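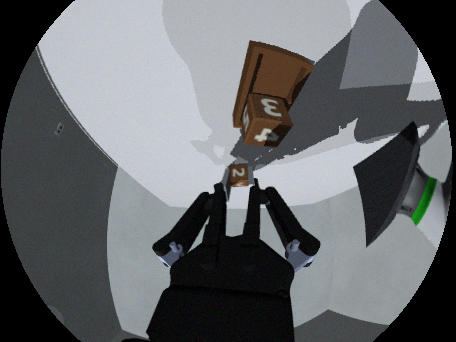

How many examples should I record before I try training anything?

Thirty clean ones of a single task will get you a first result, and you can decide what to record next once you've watched where it goes wrong.

Search the Estum guide Search Clear

4. Recording your first examples

By now you've got Estum installed and the simulated table opens without complaining (if it doesn't, go back to section 3, I'll wait). This is the bit I like best, where you drive the arm yourself and the software keeps a record of everything you did. I'm going to use the blocks-and-tray task from the Erkuro set all the way through, as it's small, quick to load and forgiving when you fumble. You pick up a numbered wooden block and put it in the brown tray. Lovely and simple, and still harder than you'd think on the first go!

4.1 Before you press record

1. Open Estum and choose Erkuro, then Blocks and tray.
2. Plug in your hand controller. The little arm icon in the corner goes solid when it's been found.
3. Switch on both views, room and wrist. The wrist view is the round one that looks out past the fingers of the gripper.
4. Drive the arm about for a minute or two without recording. Open and close the fingers, tilt the wrist, bump into things. Get it out of your system.
5. Press Home to send the arm back to its starting pose.
6. Type the instruction into the task box, in the words you'd use to another person. I put "put the block in the tray".

Note: keep the instruction exactly the same for every example of the same task. I once had three spellings of "tray" in one batch and Estum filed them as three different jobs. Fair enough, really.

4.2 Recording one example

1. Press Shuffle. The blocks and the tray are moved to new spots and the lighting changes a bit.
2. Look at both views and decide which block you're going for before you touch anything. Dithering gets recorded too.
3. Press Record and wait for the tone.
4. Bring the gripper down with the fingers open, one each side of the block.
5. Close the fingers until the pads are against the block, then stop squeezing.
6. Lift clear of the table before you move sideways.
7. Carry the block over the tray, lower it, open the fingers and back away.
8. Press Stop. Mark it Good, Poor or Bin.

The blocks have numbers on several faces, and they'll turn up at all angles. In the wrist view you might have the 2 lying on its side between the fingertips while another block sits by the tray with its 3 on top and a 4 round the front. Don't bother straightening them. For this task the numbers don't matter, and if you always turn the block to read properly you'll teach the arm to do that as well, which is a slow way to fill a tray.

Caution: an example stops by itself at 2000 steps. Anything that hits the limit is marked Poor automatically, even if you were a whisker away from letting go.

Caution: don't pause halfway through to answer the phone (guilty). The pause goes into the file as part of the job, and I've watched a trained arm hang over the table doing nothing in precisely the place where I'd wandered off.

4.3 Shadows and awkward views

The Erkuro table throws some properly dark shadows. One side of a block can be bright and the far side nearly lost, and the inside of the tray goes very dark in places. Leave them on! There's a setting called Soft light that gets rid of most of it, and I used it for my whole first batch because it looked nicer. Then we moved to the bench arm at Findholm, where there's a window, and it was hopeless after lunch.

You'll find too that the gripper blocks a fair bit of its own wrist view, more so once it's holding something. If you can't see the tray past the block, use the room view for the carry and come back to the wrist view for the lowering.

4.4 Mistakes worth keeping

Mark an example Good if you missed the block, opened up, tried again and got it. Those are gold, the arm needs to see what a second try looks like. Mark it Bin if you knocked the tray off the table or pressed the wrong button. Poor is for everything in between, and Estum leaves Poor ones out of training unless you tick the box.

My own first batch was 41 recordings, and I kept 30 of them. Most of the rest were me lowering too fast.

4.5 Saving the batch

1. Press Finish batch.
2. Give it a name with the task and the date in it. Mine was "blocks tray 8 Dec 2019".
3. Play back 2 of the Good ones at full speed, right to the end. Check that the fingers in the playback close when you remember closing them.
4. If they close late, open Controller, then Delay, press Measure and record the batch again. Sorry. There's no way of fixing it afterwards in this version.
5. Press Export and pick Vlachou format if you're carrying on to section 5.

Note: exporting makes a copy, so your originals stay in the batch folder and you can change the marks later and export again.

Contact Findholm support | © Findholm 2019 | Back to top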